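How to Budget for a Home-Help Robot Trial Without Getting Carried Away

I've planned two of these now, and both times the robot itself was the easy number. Start with one chore. Ours at Flatlow is putting throw pillows back on a sofa, and I'd suggest something just as humble for you!

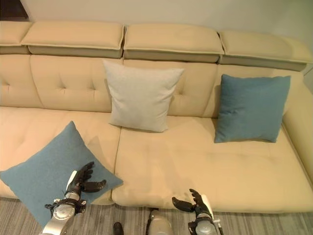
Once you have your chore, write down everything it touches, furniture included. We set aside $400 for the sofa and pillows, and I was glad to have a line for it.

Step 1. Price the hands and wrist cameras separately
Ask for the hands, the wrist cameras and the cables as their own lines. Our quote from Reltard had them all lumped together, and Dexter Tran had to write back twice (very politely) before we learned the wrist parts came to $2,095.

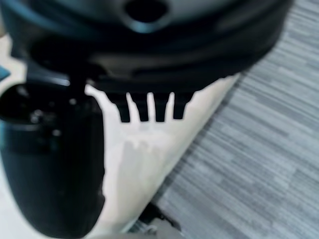

Step 2. Leave room for small stuff
Cable ties, spare screws, a decent set of hex keys. Ours came to $87, and I'd have guessed half that. 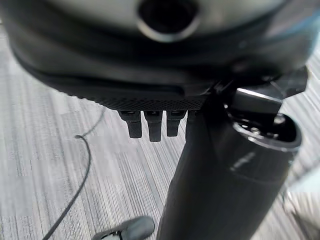 Step 3. Budget the hours
Count the people as well as the parts. Emanuel Surdu puts in roughly six hours a week on ours, and that time has to come from somebody's budget.
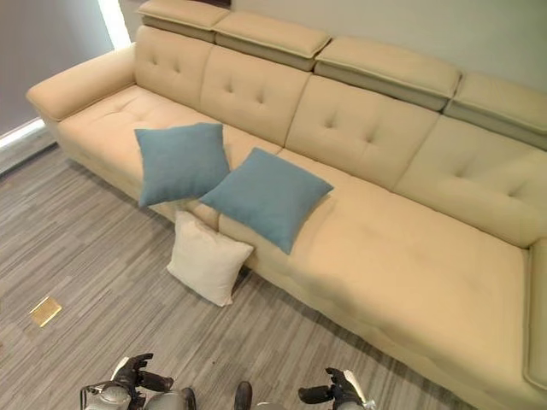
Add a bit for resetting between tries, too. Pillows end up on the floor, and somebody has to put everything back to the starting layout before the next run.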